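双臂台日常保养与小窍门

适用范围：桌面双臂单元，两只黑色夹爪，一侧腕部带小相机。工具和耗材按Skerkedo的柜子编号放，用完归位。第一次做的人把整页看完再动手，全套做下来用不了一小时，熟手更快。

开工前先准备

无绒布两块，一干一微潮。小毛刷一把，刷毛要软，旧牙刷也可以。内六角一套，常用的那把单独拿出来，放在桌子外侧。扎带、剪钳、美纹纸胶带、铅笔。矿泉水一瓶，盖子拧紧。

擦桌面用微潮的布，不用酒精。白色台面沾了酒精容易留一圈发乌的印子，灯一照很明显，腕部相机也会拍到。台面擦完等干透，再往上放东西。

墙面上的擦痕不用管。试过用橡皮去擦，擦完比原来更花，还得重新补漆。只有新出现的深色长痕才要记一笔，那多半说明某个关节的软限位变了，去查参数，不要先查墙。

一、用水瓶对位

换过夹指、动过底座螺丝或者搬过桌子以后，都要重新对位。标准块当然更准，但日常检查用一瓶矿泉水就够了。瓶子透明、圆、有点分量，夹偏了会转，一眼能看出来。

瓶子放在两臂之间，直立，先别让任何一只夹爪碰到它。左爪张开，停在标签的高度。右爪从另一侧靠过来，慢速，速度设到8%。到位之后停住，人绕到侧面看一遍，再绕到正面看一遍。 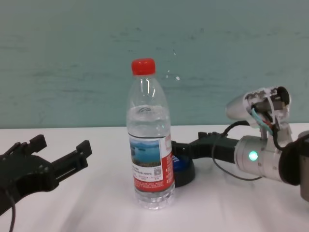

对位前的姿态：左爪张开未接触，右爪靠近瓶身后侧，关节绿灯亮。

看的时候记住几点。

夹爪的高度以标签为准，不要夹在瓶肩。瓶肩有棱，又往里收，夹上去会往上滑，读数也不稳。

瓶子里的水留到瓶肩下面一点就行。太空了瓶身一夹就瘪，夹持力看着正常，其实夹的是塑料皮。半瓶以下的换掉，别舍不得。

瓶底在桌上用铅笔轻轻描一圈，下次直接放回圈里。Tarek Sleiman嫌铅笔圈脏，改用美纹纸贴了个直角，瓶子靠进去就行，效果一样。胶带贴久了会留胶，每个月撕掉重贴。

位置偏差超过一个夹指厚度的，不要在程序里硬补，先回头查机械。补偿值越加越大，最后谁也说不清哪个数是真的。

二、线缆

线缆是这台设备上坏得最勤的东西，电机反而很少出问题。

长线要留弧，弧要能跟着腕部转完整个行程。断电，用手托着手臂慢慢走一遍，看线在哪个位置绷紧。绷紧的那一点就是以后断的那一点。松一松固定处，让出一截来。

弧也不能太大。垂到夹爪前面的线，早晚会被自己夹住。我们这边的规矩是线弧最低处不低于桌面以上60毫米，拿个纸杯比一下就知道。

3D打印外壳旁边的彩色细线，不要拿扎带勒死。扎带收到能转动的程度就停，多余的尾巴剪平。剪斜了的尾巴会划手，换夹指的时候最容易挨一下。

插头拔下来之前先在线上贴小纸条写好编号。颜色靠不住，以前修过的几根线，颜色和图纸对不上。

三、夹指和螺丝

夹指先刷后擦。毛刷顺着槽刷，把碎屑往外带，再用干布擦夹持面。夹持面上有油就夹不住光滑的东西，戴过油手套的手不要直接去摸。

支架上的螺丝，每周拧一遍。说是拧，其实是试，内六角插进去，用两根手指的力气带一下，不动就过。能带动的，退出来，擦干净螺纹，点一点中强度螺纹胶，再装回去。胶只要一小滴，多了会渗到支架缝里，下次拆要加热。

拧过的螺丝用记号笔画一道线，从螺丝头画到支架上。以后扫一眼，线错开了就是松了，连工具都不用拿。黑色零件上用白色或者黄色的油漆笔，普通记号笔看不见。

螺丝头已经有点滑的，趁还能拧出来赶紧换。Prinari那边的抽屉里有同规格的，左起第二格。拿了要在本子上写一下，3月盘点的时候这一格对不上数，找了半天。

两根夹指要平行。合到只剩一张纸的缝，夹一张A4纸，上中下各抽一次，手感差不多就算合格。上面紧下面松，是支架装歪了，松开螺丝重新靠齐，不要去掰夹指。

四、腕部相机的画面

机械部分弄完，再开相机看。顺序反过来的话，调好的画面动一下螺丝又跑了。

镜头用气吹，吹不掉再用镜头布，从中间往外转着擦。不要哈气。

画面里两根夹指都应该看得到，下边留出夹爪本体的一条。看不到左边那根，是相机支架往右转了；本体占得太多，是相机低头低过了。调的时候一次只动一个方向，动完拧紧再看，没拧紧看到的画面不算数。

曝光用固定值，别用自动。白台面一进画面，自动曝光就往下压，黑色的夹指糊成一团，螺丝头都分不出来。瓶肩上有几道白色反光是正常的，只要标签边缘清楚就可以。反光大到盖住标签，就把侧灯转开一点，不用动曝光。

瓶子旁边有别的东西也不要紧，对位程序只看红盖子。但是别再放第二个红色的东西进去，Yaman的马克杯就惹过这个麻烦，程序对着杯子走了一下午。

存一张当天的画面，文件名写日期，和上一次的叠在一起比。夹指边缘重合就行，背景对不上没有关系。 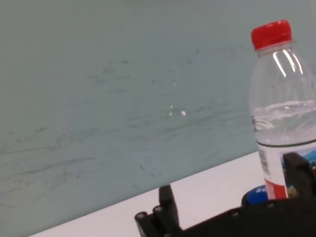
五、收尾

手臂回到停放位再断电，不要停在半空。断电后关节会慢慢往下坠，下面有瓶子就压在瓶子上。

夹爪停放时留一条缝，不要合死。长期合死，夹持面的软垫会压出印子，夹薄的东西就不准了。

水瓶收走，不要过夜留在台上。对位用的这瓶在盖子上贴个小标，免得被人喝掉。

毛刷和布抖干净。刷出来的碎屑看一眼再倒，黑色粉末是软垫磨的，属于正常；有发亮的金属屑，当天就把那一侧停下来，拆开看齿轮。

六、多久做一次

每天：擦台面，看线缆，看螺丝上的画线。

每周：试螺丝，刷夹指，抽纸检查。

每月：水瓶对位，相机画面比对，重贴胶带。

每运行400小时：拆夹爪，清理导轨，换润滑脂。旧脂要全部擦掉再上新的，两种脂混在一起会结块。上脂用棉签，薄薄一层，来回开合几次，把挤出来的擦掉。

运行小时数在控制器第二页看。Drornine的那台显示不准，重启后会从头计，以墙边登记本上的数字为准。

七、常见的小毛病

夹爪合到一半停住：先看轨道里有没有碎屑，再看线有没有被卷进去，最后才去看报警代码。代码79大多数时候是线被压住了，理顺后清一次报警就好。

绿灯不亮：查电源插头，再查关节那一头的插头，按紧。两头都紧还不亮，换线试。

夹起来瓶子慢慢往下滑：擦夹持面，擦瓶身上的水。还滑就换软垫，不要加大夹持力，标签纸会被搓烂。

走直线时抖：多半是底座没压紧，把桌夹再拧半圈。

画面一闪一闪：相机线接头松了，或者线弧在某个角度绷住，回到第二节从头查。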